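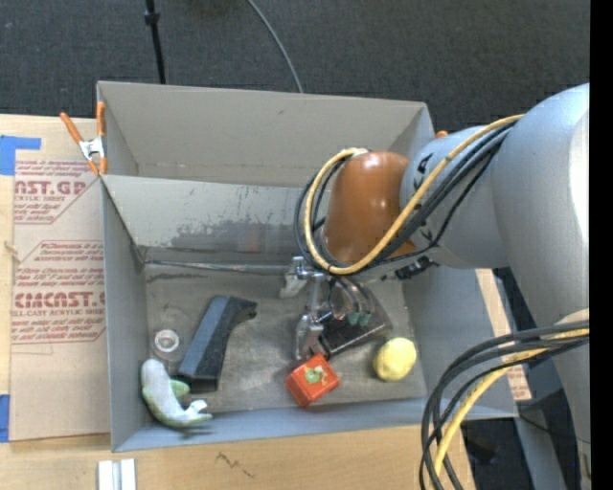

Caixa cinzenta de dois compartimentos, sobre tampo de madeira clara.

Caixa de separação Naltitz 26

Caixa grande com divisória, para separar artigos pequenos em bancada. O compartimento da frente é o maior e leva peças soltas de formatos variados; o de trás tem paredes lisas.

Ref.: 592
Cor: cinzento
Compartimentos: dois
Fabricante: Movumia
Prazo de entrega: 7 dias úteis

Limpar com pano húmido. A divisória ganha marcas escuras com o uso. Tampa vendida à parte (ref. 592-T). Encomenda mínima de 9 unidades para revenda.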